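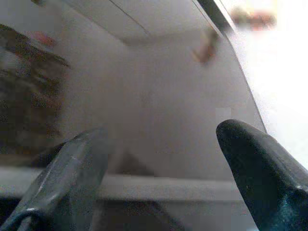 Thread last updated 26 June 2018

Fridge day. I have put this off since February. Posting as I go so I finish it.

1/ Plan is simple. One shelf at a time, wipe, put back what we still eat. Bare compartments get warm water with a little baking soda, then a dry cloth. No spray cleaner near the food.

2/ Pale plastic shows every smear once you get a light on it. The ledges are the worst part. Crumbs go in behind the lip and stay there. An old toothbrush gets them out.

3/ Someone asked what I use for the corners. Cotton swabs. I bought a corner brush from Rekov last year and it was too thick for any corner I own.

4/ You need somewhere to put things while the shelves are drying. I use the table with the marble pattern. It's shiny and wipes down in one pass, so a leaking jar is no big deal.

5/ The table gets used for everything, so it has to be cleared first. Scissors go back in the drawer. Water glass goes to the sink. Lids get matched to whatever they came off, or they go.

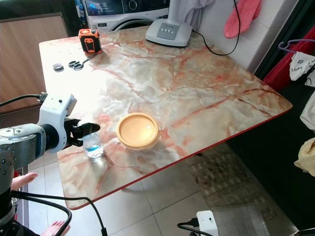 Table before clearing. Orange lid still needs a home.

6/ I checked the lid against the bowls in the low cupboard. Doesn't fit any of them. It goes in the odd lids box until the end of the month.

7/ On to the baking stuff. I keep flour and powders in the fridge in summer. We had bugs in the pantry two years ago and I am not doing that again.

8/ Problem with bags of powder is that they slump. You stand one up, it folds over, and then it's leaning on everything next to it. I'm going to try bag clips and a narrow box.

9/ Round tubs are all going in the clear bin. You can pull the whole bin out and see what's at the back, which you can't do on a bare shelf.
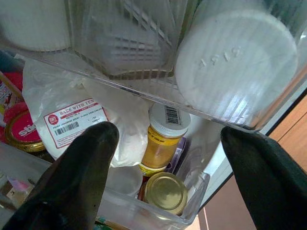

Tubs in the bin, Bake With Yen bag under it, red lid off to the left.

10/ The bin is from Hasida, the home store by the bus station. $5 each and I bought 3. Wash them by hand. I put one from a different set through the dishwasher and it warped.

11/ Reply to a few people: no, I don't decant everything. If the bag has a label with the date on it I want to keep the label. I have tipped things into plain jars before and then had no idea how old they were.

12/ Rules for what goes back:
Past the date, out.
Two open packs of the same thing, use the older one first.
Can't tell what it is, open it and look. If I still can't tell, out.

13/ Bags inside bags is my bad habit. Everything from the market comes in a thin plastic bag and I put it in the fridge as is. Then the bin is full of plastic and I buy the same thing again because I can't see it.

14/ Jars with the red lids can stay on the upper shelf, on the right. They're heavy and I don't want them in a bin. Snacks and small packets can go lower down where people can reach them without moving the jars.

15/ Bubble wrap is coming out. It's in the way on the left and it takes up room I need.
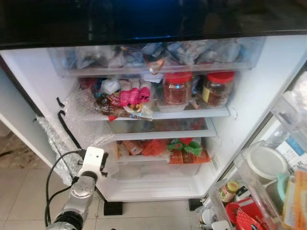
What's left to do

16/ Sort the lower compartment by type. Wipe the door seals. Write dates on the packets with a marker, the Tian one, which stays on plastic when it's cold.

17/ I keep a list of fridge contents in Claltivum on my phone. It says 63 items. I haven't updated it in a while so I don't trust that number. Will redo it when the lower part is sorted.

18/ Freezer is a separate thread. Taking a break for lunch now.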